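Kodura seed germination records

Version 5, last changed 14 April 2022

Kodura is a table of germination results for vegetable and herb seed kept in home and small lab storage. Each row is one sowing. The file is kodura.csv, comma separated, UTF-8, with a header row.

Columns
lot: code on the seed packet
species: common name, lower case
stored_months: months between harvest and sowing
temp_c: tray temperature, daily mean
sown, sprouted: seed counts
note: free text, often blank

Most lots were sown as 40 seeds. Older lots from the Juvstead collection used 31, and those rows were not scaled up. Work out the rate from the two count columns.
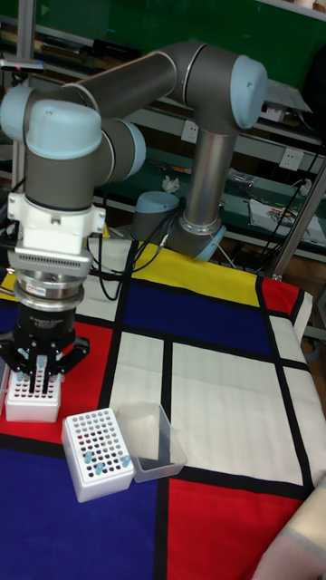
Parisa Karimi wrote to ask why parsley looks so poor next to the other herbs, and whether the trays had been cleared too early. They had. The first parsley lots were closed at day 14, and late sprouts were never counted. Those rows now carry "short run" in the note column — leave them out if you compare species.

Known problems
Temperature is missing for 46 rows. Lot codes starting with H come from Hollirano and may repeat across years, so join on lot and stored_months together. Onion and leek were mixed up in one batch and have been removed.

Corrections go to Marek Rusnák. Please send the lot code and the row as it should read. The next version is planned for May.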